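Ticket: Front desk tower beeps, refuses to do anything else
Opened by: Lenuța Voicu
Assigned to: Ostap Hrytsenko
Status: Open, waiting on user
Priority: High (set by user), Normal (set by us)

Lenuța Voicu, 8:50 am
Computer at the front desk will not start. It beeps, pauses, and beeps again. I have turned it off and on. I have also turned it off, had a coffee, and turned it on, in case it needed the time. Screen says no signal. I have 200 labels to print for Galtard and they are all in there.

Ostap Hrytsenko, 9:05 am
Morning. How many beeps, and are they long or short?

Lenuța Voicu, 9:11 am
Long. Darius says they're medium.

Darius Neagu, 9:14 am
They are medium.

Ostap Hrytsenko, 9:20 am
Thank you both. Please unplug everything except power, monitor and keyboard, then try once more. That includes the desk fan on the front USB port.

Lenuța Voicu, 9:32 am
Fan is out. Same beeping, and now I'm warm.

Ostap Hrytsenko, 10:15 am
Picked up the tower and brought it to the bench. Beeps reproduced: long, repeating, no video. On this model that nearly always means memory. Lenuța, you can use the Sima laptop in the meantime. The password is on the sticker I have asked people three times not to put there.

Ostap Hrytsenko, 11:40 am
Work so far:
— Power off, cord out, held the power button to drain it.
— Case on its side, panel off. Blew out the dust, of which there was a generous supply.
— Pulled both sticks. Cleaned the contacts with a dry cloth.
— Tried each stick alone in the first slot. Stick A: beeps. Stick B: beeps.
— Tried each alone in the second slot. Stick A: beeps. Stick B: boots to the login screen, then freezes at the wallpaper (a kitten, not ours).
— Swapped in a known good module from the spares drawer. Boots, stays up 40 minutes, no complaints.

So stick A is dead and stick B is thinking about it. Ordering a matched pair from Uvulach.

Corina Stoica, 1:05 pm
Before I approve parts: can we be sure it isn't the board? Last time we bought memory for a machine at Toltudard, it was the board.

Ostap Hrytsenko, 1:30 pm
Fair. Attached.
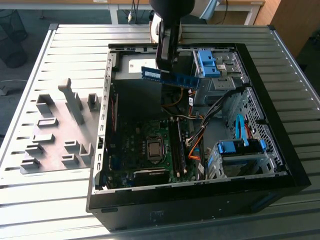
Tower on its side, both memory slots empty, blue module just above the open case.

The board looks fine to me, no bulging capacitors when I went over it with the flashlight. I left the processor alone.

Corina Stoica, 1:48 pm
Approved. Two modules, not four. I remember November.

Ostap Hrytsenko, 3:25 pm
Running on the spare for now and back at the front desk. It will be slow with the label program open. Lenuța, please print in small batches, and please leave the fan on the wall outlet.

Lenuța Voicu, 3:52 pm
It's working. It was always slow with the label program. Can I have the kitten back?

Ostap Hrytsenko, 3:58 pm
The kitten was never removed. Check under display settings. Leaving this open until the new pair is in.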